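Mano humanoide Rilach — Ficha de equipo y aviso de seguridad

Última actualización: mayo

La mano Rilach es un efector final de dedos articulados destinado a la manipulación de objetos blandos, ligeros o de forma irregular. Se suministra para su montaje en brazos de la gama Zevitz, en configuración simple o doble. La presente ficha incorpora el aviso relativo a la retención involuntaria de objetos en tareas con prendas, que afecta a las unidades ya entregadas. 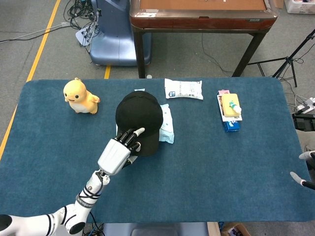
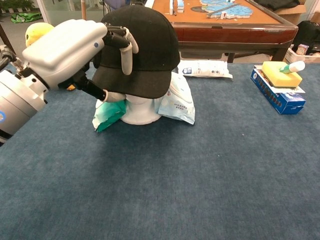 Manipulación de una gorra negra con la mano montada en el brazo.

Objeto del aviso

El servicio técnico de Zavbridge ha confirmado un fallo en la secuencia de apertura de la mano. En determinadas condiciones, el controlador da por concluida la orden de soltar cuando uno de los dedos permanece todavía flexionado. El brazo inicia entonces la retirada y arrastra consigo el objeto, o el soporte sobre el que este se encuentra. El panel de operación no muestra ninguna alarma durante el episodio.

El fallo se reprodujo en 14 de las 76 series de ensayo realizadas con prendas de ala o visera. En 3 de ellas el soporte llegó a volcar. No se registraron daños personales. Los ensayos con envases flexibles, esponjas y juguetes de peluche concluyeron sin incidencias, si bien las medidas indicadas más adelante se aplican a cualquier tipo de objeto.

Causa

La investigación, dirigida por la ingeniera Nkechi Ogbonna, atribuye el fallo al umbral de corriente con el que se estima la posición final del pulgar. Cuando este dedo trabaja por debajo de una visera, el contacto con el tejido eleva la corriente del motor hasta un valor que el controlador interpreta como tope mecánico de apertura. El defecto reside en el programa de control — versiones anteriores a la revisión en curso — y no requiere la sustitución de piezas.

Se ha observado asimismo que el desgaste de las yemas favorece la aparición del fallo. El intervalo de inspección de las yemas queda fijado en 3,000 ciclos de cierre.

Equipos afectados

Quedan comprendidas en el aviso todas las manos Rilach, izquierdas y derechas, que funcionen con el controlador original. En las instalaciones de dos brazos deberán revisarse ambas manos, aun cuando solo una haya presentado síntomas.

Medidas provisionales

Hasta la instalación de la revisión del programa, los titulares de los equipos deberán observar lo siguiente:

Limitar la velocidad de retirada al modo reducido en toda tarea de colocación o recogida de prendas.

Programar una pausa entre la orden de apertura y el movimiento del brazo, con confirmación visual del operador.

Fijar los soportes a la superficie de trabajo cuando el procedimiento lo permita.

Mantener a las personas fuera del alcance de ambos brazos durante el ciclo, incluido el brazo que no interviene en la tarea.

No liberar manualmente un objeto retenido sin haber activado antes la parada de emergencia y comprobado la ausencia de tensión en la mano. La apertura de los dedos puede reanudarse de forma súbita al restablecerse la comunicación.

Actuación en caso de retención

El operador detendrá el ciclo, anotará la postura del brazo y conservará el registro del controlador antes de reiniciar el equipo. El reinicio borra los valores de corriente de los dedos, sin los cuales no es posible confirmar la causa. Si el objeto o el soporte ha caído, la mano no volverá a utilizarse hasta que se haya verificado el juego de la muñeca y el estado del cableado del antebrazo.

Los registros se remitirán a la oficina técnica, a la atención de Danjuma Effiong, con indicación del número de serie de la mano y de la tarea en ejecución.

Revisión del programa

La versión corregida añade una segunda comprobación de posición para cada dedo e impide la retirada del brazo mientras no se confirme la apertura completa. Su instalación es gratuita y corre a cargo de personal autorizado. Una vez instalada, deberá repetirse la calibración de las manos y firmarse el acta correspondiente. Las medidas provisionales se mantendrán en vigor hasta la firma de dicha acta — también en los equipos que no hayan presentado el fallo.

Aviso aprobado por Ngozi Chukwu, responsable de seguridad de producto de Zavbridge.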